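News > Company Releases > Home and Table

Urico to Sell Öberg Tableware by the Single Piece

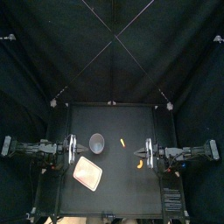 A small round bowl and a square tray on a matte black surface.

STOLTDEN, November – Housewares retailer Urico will begin selling the full Öberg tableware range by the single piece this month, ending the boxed-set requirement that has applied to most of the line. The change covers 902 items, including bowls, plates, cups, serving trays and lids, and applies both in the company's Stoltden store and through its mail-order catalog.

Until now, customers who broke one Öberg bowl had to buy a boxed set of four to replace it. Single pieces were offered only at the end of a season, when opened boxes were cleared from stock. Under the new arrangement, every item in the current range has its own product number and price, and can be ordered in any quantity.

"Replacement pieces are the most frequent request our service desk receives," the company said in a statement. "Most of those customers already own the rest of the set and have no use for three more of the same bowl."

Boxed sets will remain on sale. A set will continue to cost less than the same pieces bought one at a time, and the set prices printed in the current catalog do not change.

Older patterns

Urico has also bought the remaining warehouse stock of two Öberg patterns that are no longer made, Usport and Usport Low. The purchase comes to 1,290 pieces, most of them side plates and saucers. They will be sold individually while they last and will not be reordered.

Customers looking for a match in an older pattern are asked to check the mark on the underside of the piece before ordering. Usport pieces carry the pattern name under the Öberg mark. Usport Low uses the same glaze, but the rim is shallower and the plates do not stack evenly with the standard version. Lids are not interchangeable between the two.

Glaze color can differ slightly from one firing to another. Customers who want to compare shades may bring a piece to the Stoltden store, where a sample of each current color is kept at the service counter. Mail-order customers can return an unused piece for exchange if the shade does not suit them.

Ordering and delivery

Single pieces can be ordered by phone, by mail or at the store. The order form has been revised to include a separate column for single items, and the old form will be accepted until the spring catalog is issued. Orders placed on the old form should have the word "single" written beside the quantity.

Pieces are wrapped separately and shipped in molded paper trays. Flat items such as plates and trays are packed on edge. Larger serving dishes ship in their own carton and may arrive apart from the rest of an order. Postage is charged by weight, and small orders of cups or bowls will usually go out as a standard parcel.

Items damaged in transit will be replaced at no charge. Customers should keep the packing material until the claim has been settled and should note the product number from the invoice.

Changes in the store

The tableware department in Stoltden has been rearranged for the new range. Open shelving along the rear wall now holds single pieces, sorted by shape first and by color second. Boxed sets have moved to the aisle nearest the registers. The gift-wrapping counter stays where it is, and wrapping is now available for single items as well as sets.

The department will close at 2 p.m. on the day before the launch so that staff can finish relabeling the shelves. The rest of the store will keep its normal hours.

Gift registries opened before the change will be honored as written. Registry holders who would like to switch from sets to single pieces can do so at the service counter, provided that no item in the set has already been purchased.

About Urico

Urico sells tableware, cookware and kitchen linens from its store in Stoltden and by mail order. The company has carried Öberg products since its first catalog.

Press inquiries and requests for product samples should be sent in writing to the Urico press office in Stoltden. Price lists for single pieces are available on request.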